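Gurberg, 24. August 2020

Radek Pešek legt zuerst den Belegungsplan auf den Tisch, danach das Protokoll der letzten Begehung. Seit zwei Spielzeiten koordiniert er beim SV Gurberg die Heimspiele, also alles, was außerhalb der Seitenlinien liegt: Einlass, Blocktrennung, Ordnerdienst, Abrechnung mit dem Platzwart. Im September beginnt die neue Saison der Kreisliga. Zugelassen sind dann 500 Zuschauer, sofern der Verein ein genehmigtes Konzept vorlegt.

»Die Zahl selbst ist unproblematisch«, sagt Pešek. »Wir hatten in der vergangenen Saison nur beim Derby gegen Nudmont mehr Leute auf dem Gelände. Die Schwierigkeit liegt bei den Wegen.« Der Platz in Gurberg hat einen Haupteingang an der Straßenseite und ein Tor hinter der Gegengeraden, das bisher nur für Rettungsfahrzeuge und den Rasenmäher geöffnet wurde. Wer von der Kasse zur Gegengeraden wollte, lief hinter dem Tor entlang und damit an der Getränkeausgabe vorbei. In der Halbzeitpause trafen dort beide Richtungen aufeinander.

Künftig gilt eine Einbahnregelung. Heimzuschauer betreten das Gelände an der Straßenseite und bleiben auf der Haupttribüne sowie in der südlichen Kurve. Gäste werden über das hintere Tor geführt. Dazwischen liegt ein Pufferstreifen, der mit Bauzaunelementen abgesperrt wird. Die Elemente leiht der Verein bei der Firma Bahrami im Nachbarort, Lieferung jeweils am Vortag, Abholung am Tag nach dem Spiel.

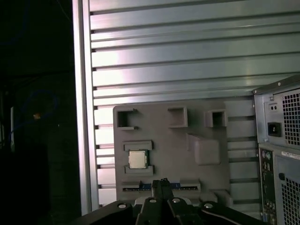

Die Trennung nach Heim- und Gästeanhang ist in der Kreisliga unüblich. Pešek hält sie dennoch für richtig, und zwar unabhängig von den Hygieneauflagen. Er verweist auf das Spiel gegen Andevden, bei dem es nach dem Abpfiff zu einer Rangelei am Kabinengang kam. Eine Anzeige gab es nicht, wohl aber einen Vermerk des Schiedsrichters und eine Geldstrafe für beide Vereine. »Der Auslöser war banal, ein Fahnenstock und ein umgestoßener Becher. Aber der Kabinengang ist zwei Meter breit, und auf diesen zwei Metern standen Spieler, Betreuer und Zuschauer gleichzeitig. Das ist ein baulicher Fehler, den man organisatorisch ausgleichen muss.«

Der Ausgleich sieht so aus: Fünf Minuten vor Spielende beziehen vier Ordner Position am Gang, zwei auf jeder Seite. Der Bereich bleibt gesperrt, bis beide Mannschaften und das Schiedsrichtergespann in den Kabinen sind. Erst dann wird die Haupttribüne blockweise geleert, die Gegengerade bekommt ihr eigenes Signal. Für den gesamten Vorgang setzt das Konzept 30 Minuten an. Beim Testspiel gegen die Reserve aus Nudmont wurde der Ablauf zum ersten Mal geprobt, allerdings mit sehr wenigen Zuschauern, was die Aussagekraft nach Pešeks Einschätzung einschränkt.

Beim Ordnerdienst rechnet der Verein mit einem Schlüssel von einem Ordner je 50 Zuschauer. Bei voller Auslastung ergibt das zehn Personen, hinzu kommen die vier am Kabinengang. Pešek führt eine Liste mit Namen, Schulungsdatum und Einsatzstunden. Eingesetzt wird nur, wer die Einweisung am Gelände mitgemacht hat. »Eine Weste allein reicht mir nicht. Der Ordner muss wissen, welches Tor er öffnen darf und welches nicht. Er muss den Sammelpunkt kennen und die Nummer der Einsatzleitung. Beim Derby hatten wir Leute an der Absperrung, die nicht wussten, wo der Schlüssel für das hintere Tor hängt.«

Der Schlüssel hängt inzwischen in einem Kasten am Gerätehaus — mit Zahlenschloss, der Code wird vor jedem Heimspiel geändert.

Mehr Diskussionen gab es im Verein über den Kartenverkauf. Dauerkarten behalten ihre Gültigkeit, sind aber nicht mehr übertragbar, weil die Kontaktdaten zum Inhaber passen müssen. Tageskarten werden vorab im Vereinsheim ausgegeben. Das Gästekontingent erhält der gegnerische Verein als Block und ist für die Namensliste selbst verantwortlich. Nicht abgerufene Karten gehen am Spieltag an die Heimkasse zurück, werden dort aber ausschließlich für den Heimbereich verkauft. Eine Vermischung der Blöcke über die Restkarten soll so ausgeschlossen werden.
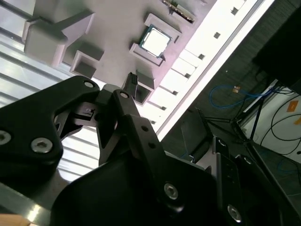 Marjan Rezaei hält gerade diesen Punkt für zu streng. In Andevden, so der Einwand, kämen viele Gäste spontan, oft Familien mit Verwandten in beiden Orten, und wer am Eingang nach Vereinszugehörigkeit sortiert werde, bleibe beim nächsten Mal zu Hause. Ein neutraler Block an der Eckfahne würde genügen, mit eigenem Zugang und ohne Fahnen. Für die Rangelei am Kabinengang sei ohnehin der Gang verantwortlich gewesen und keine gemischte Tribüne.

Pešek kennt den Vorschlag und hat ihn durchgerechnet. Ein dritter Block bräuchte eine weitere Absperrlinie und zwei zusätzliche Ordner, außerdem einen eigenen Weg zu den Toiletten. Die Zaunelemente wären zu beschaffen, der Weg nicht. »Die Toiletten liegen im Gebäude hinter der Haupttribüne. Für die Gegengerade stellen wir mobile Kabinen auf. Für die Eckfahne habe ich keine Lösung, die der Prüfung standhält.« Ausgeschlossen sei ein neutraler Bereich damit nicht. Nach der Hinrunde werde das Konzept überarbeitet, und falls die Gästekontingente regelmäßig nicht ausgeschöpft würden, lasse sich die Gegengerade teilen.

Offen ist auch die Frage der Trommeln und Fahnen. Der Entwurf der Platzordnung erlaubt Fahnen bis zu einer Stocklänge von einem Meter, Trommeln nur nach Anmeldung und nur im jeweiligen Block. Gesänge sind im Entwurf nicht geregelt. Pešek will es dabei belassen: »Was sich nicht kontrollieren lässt, schreibe ich nicht in eine Ordnung.« Die Endfassung hängt ab September im Schaukasten am Haupteingang und liegt an der Kasse aus.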